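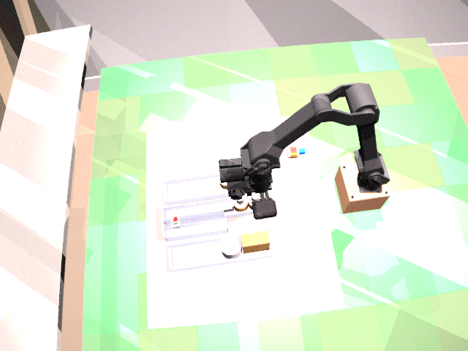
Page last changed: 2024-09-30

Weekend buses return to the Prirkent road

Anyone who has spent a Saturday morning standing on the corner by the Bakura post office, trying to work out who might be driving into Prirkent and whether they would have room for one more, will be glad to hear that the weekend bus is coming back. Route 31, which has run only on weekdays since May of last year, will have a full Saturday timetable again starting this coming weekend, and a shorter one on Sundays.

The first bus will leave Bakura at twenty past seven in the morning, stopping at the post office, the clinic, Ding Street and the lower bridge before heading out along the valley road. The last one back leaves Prirkent station at ten to ten at night, late enough to see a movie, have something to eat afterward and still get home without asking a cousin for a favor. On Sundays the service starts two hours later and finishes at six.

The weekend service was dropped when two drivers retired within a few weeks of each other and the bus company could not find people to take their places. At the time riders were told it would be a matter of one summer. It stretched on through the fall and then the winter, and a good many people in Bakura had quietly stopped expecting it to change.

Divya Mathew had not. She works Saturdays at the pharmacy counter in Prirkent and has been getting there by a patchwork of rides, along with one memorable stretch on a bicycle in the rain, which she does not recommend. In the spring she began leaving a sheet of paper at the bakery for people to sign if they would use a weekend bus, and by the time she carried it over to the company's office in June there were 280 names on it, a few of them in crayon.

"I told them the crayon ones ride too," she said. "They have swimming lessons on Saturday. Their parents were driving them over and then sitting in the parking lot, and that's the whole morning gone."

The company has since hired three new drivers, all of whom finished their training this month. One of them, Guoqing Xu, grew up two stops from the end of the line and used to ride the 31 to high school. He will be driving the first bus on Saturday, and his mother has already announced that she will be on it, sitting right up front, whether he likes it or not.
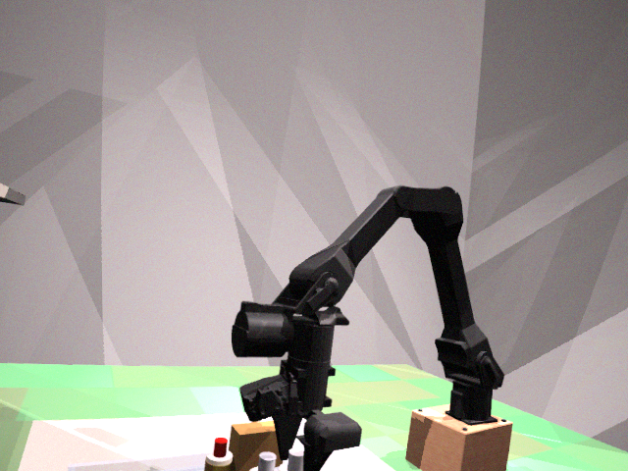 Fares will stay as they are on weekdays. A one-way ticket bought from the driver covers the whole route, and the day pass, good for as many trips as you can fit in, is still the better deal for anyone coming back the same day. Monthly passes that were sold as weekday passes will be accepted on weekends as well at no extra charge, so there is no need to trade them in. Children under five ride free with an adult, and strollers can stay unfolded as long as the wheelchair space is not needed.

There is one change to the route that regular riders should know about. The stop outside the old Soteck building has been moved to the other side of the crossing, in front of the garden center, where the sidewalk is wider and there is a shelter with a proper bench. The old sign is still up for the moment, which has caused some confusion on weekday mornings, and the company says it will be taken down before Friday. If you find yourself waiting there in the meantime, wave. The drivers have been very good about stopping.

Yaqin Pan, who plans the timetables, said the hardest part was getting the Saturday buses to meet the trains. The old weekend schedule reached Prirkent four minutes after the morning train for the coast had gone, a sore point for as long as most people can remember. The new one gets in nine minutes ahead of it. "You can walk from the bus to the platform in three," she said, "and that leaves you time for a coffee if the line at the window isn't too bad." She has asked riders to let her know if the connection turns out to be too tight in practice, particularly once there is ice on the valley road and everything slows down.

Shopkeepers at both ends have been watching for this as well. Wenjie Zheng, who sells noodles and dumplings across from Prirkent station, said he used to know it was Saturday by the faces that came off the first Bakura bus, and that he has missed them, both as customers and as company. He is opening half an hour early this weekend. At the Bakura end, the Saturday market is hoping for traffic in the other direction, especially now that the apples are in and the squash is piling up faster than local kitchens can deal with it.

The new timetable is a trial to begin with. It will run for 90 days, after which the company will look at how many people are riding and decide whether the Sunday buses should stay as they are, grow or be trimmed. Saturdays are expected to continue either way. There will be no service on the holiday at the end of November, and a reduced one the day after.

Printed timetables can be picked up at the Bakura post office, the clinic front desk and the ticket window at Prirkent station, and they are being posted at each stop over the course of this week. Large-print copies are available at the clinic. Questions about passes can be put to any driver, or to the ticket window, which is open every day until five.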